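Provora Virtual Workcell: Gallery

Provora is the simulated workcell service offered by Kunitach to colleges, training centres and small engineering firms. It gives subscribers a rendered room, a table and a pair of robot arms, together with the objects on which a task is to be carried out. Programs may be written, run and corrected on the screen before any equipment is purchased or any laboratory time is booked.

The gallery on this page has been prepared for institutions considering a subscription from April. Both views come from the same task set, in which everyday items share the table with electronic equipment. The set was drawn up under the direction of Adebayo Haruna, who leads the content group at Kunitach, and it is supplied with both the standard and the extended licence. 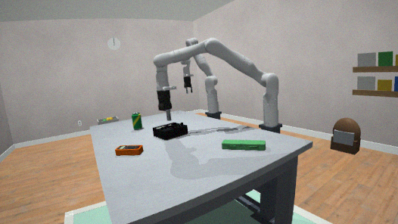
Subscribers may choose the room in which a task takes place. The Provora library holds 200 room layouts and 1742 individual objects, and the two may be combined freely. Tables, wall finishes, floors and shelving can be changed between runs, and the position of each object may be fixed by the instructor or left to the system to vary. A task that has been solved in one layout can therefore be repeated in another without rewriting the exercise sheet.

Each run is recorded in full and may be replayed from any of the viewpoints provided. The wider viewpoints are intended for planning the movement of the arms and for checking clearance between them. The close viewpoints are intended for work at the fingertips, where small errors of position are most easily seen.

Close work forms the larger part of the extended licence. It includes forty exercises on switches, sliders, lids and latches, arranged in order of difficulty. The fader exercises are placed towards the end – they call for a narrow approach between neighbouring controls, and learners are expected to have completed the earlier units first. 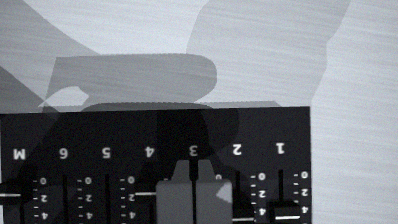 Gripper fingers at the channel 3 track of the mixing panel, close view.

Marking is carried out by the instructor. Provora supplies the recording and a log of joint positions for each run, and the instructor decides whether the exercise has been met. Institutions that prefer to use their own marking scheme may attach it to the exercise sheet in place of the one supplied.

Fashola Technical Institute used the service for nearly 2 terms during the trial period. Its course leader, Onyekachi Adebisi, reported that learners prepared their programs more carefully once they were able to replay their own runs, and asked for shorter loading times in the larger rooms. The second point is being addressed in the next release.

Licences are issued by Forkex, the appointed distributor, to which requests for a trial account should also be sent. Applicants are asked to state the number of learners and the licence required.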